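Saturday at the Lultetstead shared workshop

The open house began at 10 and I got there at 11, by which time the good doughnuts were gone. The Trelard build has the back bench: a two-armed household robot that its owners are teaching, in simulation first, to open a sliding door. My hallway door has been stuck for 7 years, so I pulled up a stool. 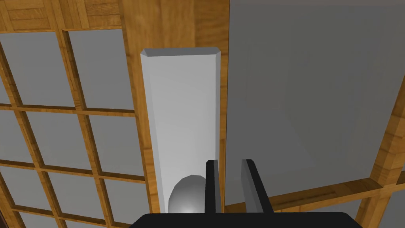

Simulated view on the Trelard bench: gripper, white block, gray sphere, lots of lattice.

They named the simulated house Fuden. It has nicer woodwork than mine and, I assume, a lower heating bill. The door work is what they were keenest to talk about.
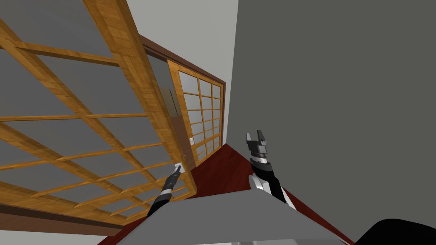 The real arms are due in July, from a supplier called Peixoto, at a price that made me look at my shoes. I bought a raffle ticket, number 111, and won a clamp.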